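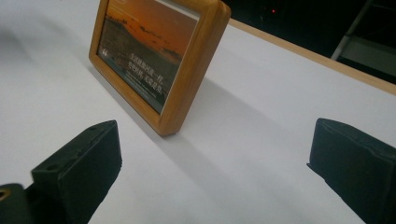 My grandmother kept her photographs in a biscuit tin, and I was well into my thirties before it crossed my mind that a picture could stand out on a table and be looked at while you ate your toast. I have been making up for it ever since, and my husband would tell you I have gone a little overboard (he is the one who dusts).

It was Ratree Kaewsai who set me straight on frames. She has a narrow shop in Ellusden, with 900 frames stacked up the walls and a kettle always going at the back, and she will happily talk you out of the expensive one. "Pick the wood for the picture," she told me, "and let the sofa look after itself." I went in for a silver frame that December and came home with two wooden ones, which tells you how persuasive she is!

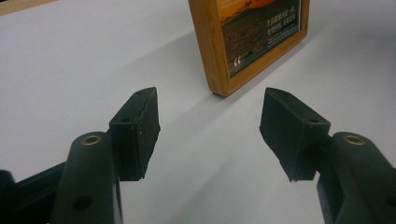

Sunsets are harder to frame than you'd think, and I say that as someone who has tried 11 of them in black and been disappointed every time. All that color wants company. A honey-brown wood picks up the orange in the sky and carries it right out to the edge, and on a pale tabletop the whole thing glows – even the shadow it throws looks soft and friendly. I like a frame with rounded corners and a good thick side, too, so it has something to show when you come at it from the kitchen door.

My friend Aroha Tautahi moves hers every few weeks, from the hall to the desk and back again, and swears she sees the picture fresh each time. I tried it last month and lost my reading glasses behind one for two days.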